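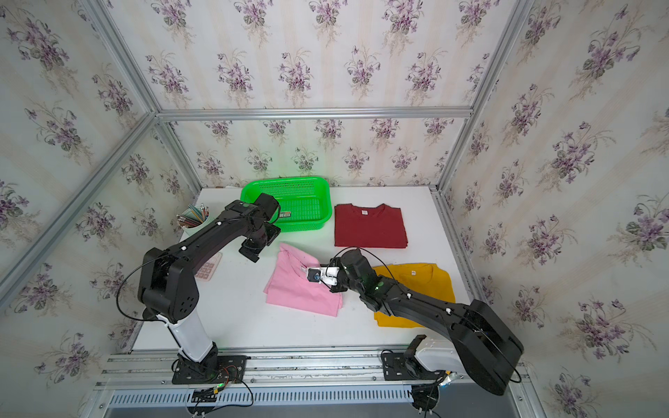 Support > Jerner > Folding cell > Closed tickets

Print this page | E-mail this page

Laundry task: right arm drags shirt after fold

Opened by Bình Vũ, 11th May

We run two arms on one rail and fold T-shirts next to a green basket. Red and mustard shirts fold fine. On the pink one the right gripper keeps hold of the collar after the last fold and pulls it open again. Happened on 3 shirts out of 129. No error in the log.

Reply, Khang Âu
What is your release delay set to? And does it do it with the left arm parked?

Reply, Bình Vũ
Delay is 1000 ms. Same with left arm parked. Moved the pens and calculator away, no change.

Reply, Khang Âu
Try a wider opening before the lift. The neck tag may be catching on the finger pad.

Reply, Bình Vũ
Wider opening fixed it. Ran the pink shirt again for an hour, no drag. It is still slower than me by a lot, and I would not leave it alone with a full basket. My manager wants it on the shop floor in June. I told him shirts only, no socks.

Status: closed
Shares: 3 | Comments: 4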